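Ticket: Wall heater in workshop drops out mid-morning
Product: Plernano wall heater, controller firmware 67
Status: Open, waiting on customer
Opened by: Mieczysław Tokarz

The heater cuts out every morning and comes back after 20 minutes. Your first reply told me to update the firmware. I did. Same fault, same time, a little after 10. I have trouble believing software is behind something that keeps such regular hours.

Tried so far: factory reset, new fuse, thermostat set to 20 and left alone. The error log says "supply low" and nothing else. Collitstead, who sold me the unit, blame the wiring. The electrician blames the heater. I expected both answers.

The heater has to hold the room steady for glue-ups. Boards are what I keep in there, and I don't want them sitting in a cold shop in December. 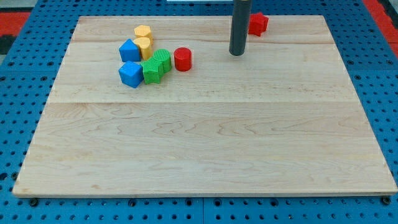

Eugeniusz Malinowski replied that a "supply low" entry is logged only when the voltage at the terminals really drops, and asked whether anything else on the circuit starts up a little after 10. He wanted a meter reading taken at the heater during a dropout.

The compressor next door is on its own breaker, or so I was told when I rented the unit. I'll check that myself. Meter goes on tomorrow at 9:45. Please don't close this as "100% resolved" again before I post the reading.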